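Cutting Your Home Power Use
by Pendo Laizer

Print this page | E-mail this page

A 1000-watt space heater left on for 7 hours uses seven kilowatt-hours. Check the label on yours and do the same sum with the rate on your bill.

Turn the heater off when you leave the room. Close doors to rooms you don't use.

Wash full loads in cold water. Clean the dryer's lint screen after every load.

Keep a throw where people sit in the evening, and try the thermostat a little lower. 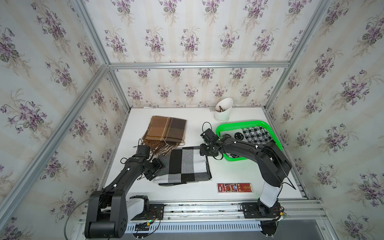
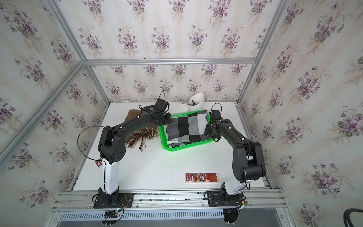 Checked cloth, folded.

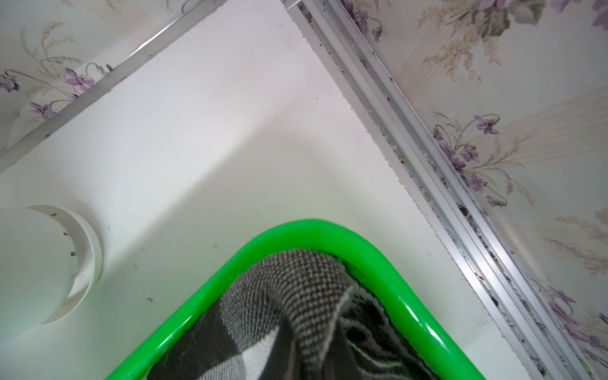

Read your meter on the same date each month and write the number down. If use jumps in November, look at heating first, then the water heater.

Contact us | Copyright Kolard Home Pages | Back to top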